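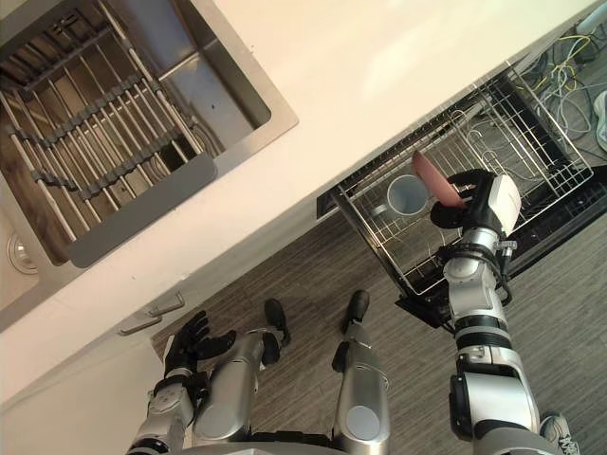 Emiliano Tapia wrote:

> Is the grasp planner in Orunis supposed to keep the plate edge-on
> all the way to the rack? On our side it rotates early and the wrist
> runs into its joint limit before we get anywhere near the tines. Same
> config as yours afaik. Also whatever happened to the elbow cost,
> I can't find it in the February branch.

Hi Emiliano, all,

quick one before the build finishes. Yes, edge-on the whole way, it's an orientation constraint on the transfer segment. You're probably on the old default, which only applies it at the last waypoint. Set hold_orientation to path instead of goal. Should be in the docs, isn't, my fault.

Elbow cost moved to Distus with the rest of the whole-body stuff. Weight is 2 by default. We tried 13 for a while and the arm got very timid, took the long way round to everything.

Cups are a different story. No orientation trouble to speak of, but the fingers close at different times and the pose estimate jumps when the thumb covers the lower side. Tracker thinks the cup moved, planner replans, and you get that little shiver.

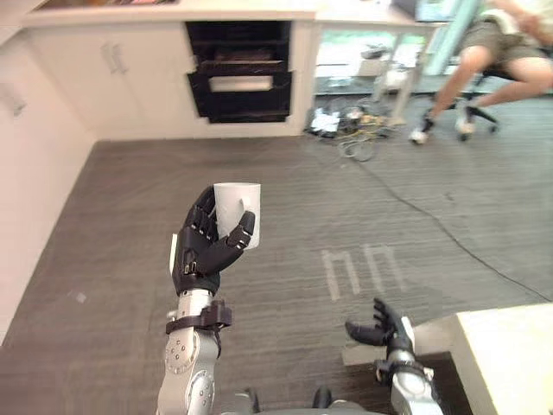
What we do now is freeze the object pose once contact is reported and only trust the hand kinematics until release. Crude but the shiver is gone in our logs. Plain white cups are still the worst for segmentation, a cup against a white cabinet door gives up to 3,000 stray points that all get labelled "cup". Filter on depth first, color second. We had it the other way round for ages.

For plates in the sink basket the thing to watch is the approach direction. Wire bars come through as noise, so the collision map fills the basket in solid and then there is no valid grasp at all. 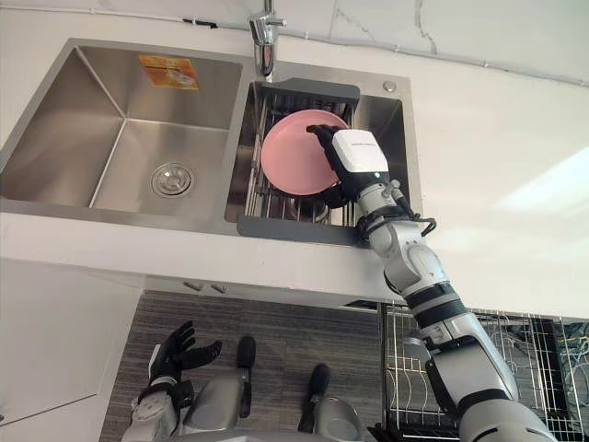

TODO before the next tag

- basket and rack as known meshes, not from the depth map (Olvera branch, half done)
- retry limit on replans, 2 and then stop and ask the operator
- hold_orientation default to path, docs too
- somebody please review the Homholm logger patch, it's been sitting htere

Emiliano, if path mode still hits the limit send me the joint log, not the video.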